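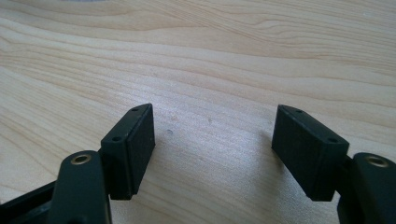
**raker_end:** Landeg didn't lose that final on fitness. They lost it on second balls. Kasomwood went long from the keeper nearly every time, and Cerna won the knockdown with two midfielders flat-footed behind him.

**tp_lowblock:** Disagree in part. The second balls were a symptom. Once Landeg moved to a back three at halftime, the wingbacks sat level with the center backs and left a hole in front of them. Any side loses knockdowns in that shape.

**raker_end:** The first goal came before the switch. Same pattern, 9 minutes in.

**tp_lowblock:** The first goal was a throw-in. Watch it again. Hauksdóttir is marking the near post and the runner comes off his blind side.

**mgr137:** Ingvar Hauksdóttir was marking space, which is how Landeg have defended throws since July. The runner belonged to the right back.

> Any side loses knockdowns in that shape.

Raker played the same shape at Kasomwood in the semi and conceded nothing from open play.

**tp_lowblock:** Raker had a holding midfielder who stayed home. Landeg's was pressing the keeper.

**mgr137:** Then the problem is the pressing trigger and the back three is fine.

**raker_end:** Cerna finished with one goal and one assist. I don't see how you discuss the shape without discussing who was assigned to him. From what I saw it changed three times.

**tp_lowblock:** Twice. The third was a substitution.

**mgr137:** Does anyone have the full second half? My recording stops at the corner before the penalty.

**raker_end:** I have it from kickoff to the whistle. Will upload tonight after 9.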